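Home | Scam list | Visits | Letters | Links

An Afternoon With the Wesero "Family"

Print this page | E-mail this to a friend

Lunier, the people behind the Wesero home income plan, held an open day in September at a hotel in Gritedlow, and I went because it was free and there was a sandwich lunch. The lunch turned out to be for members. Membership was $159.

I counted 2 speakers and a lot of clapping. The first speaker told us Wesero was not a pyramid, then drew one on the whiteboard and called it a tree. The second, Pravesh Shabalala, had quit his job in insurance and now worked only when he felt like it, which that day was from nine in the morning until well after five.
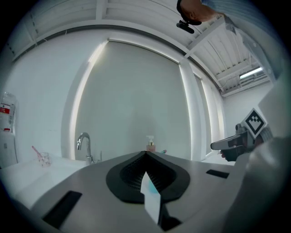
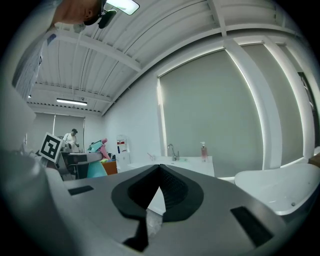

I asked what Wesero sells. Pravesh said it sells "access." I asked to what, and he said to the Dlamini system. The Dlamini system, as far as I could gather from the woman next to me, is a set of recordings explaining how to sell Wesero.

There was a handout. It claims 1,354 active partners, and has a chart of what they could earn if each of them found two more, and so on down the page. I looked for what they do earn and found a footnote telling me results vary. I asked about refunds as well and was given a phone number. It rings. I've tried it at several times of day and can confirm that it rings very well.

I have written to Lunier asking for last year's income figures and will put up any reply. So far I've been sent an invitation to the next open day.

Back to top of Visits | Print this page | E-mail this to a friend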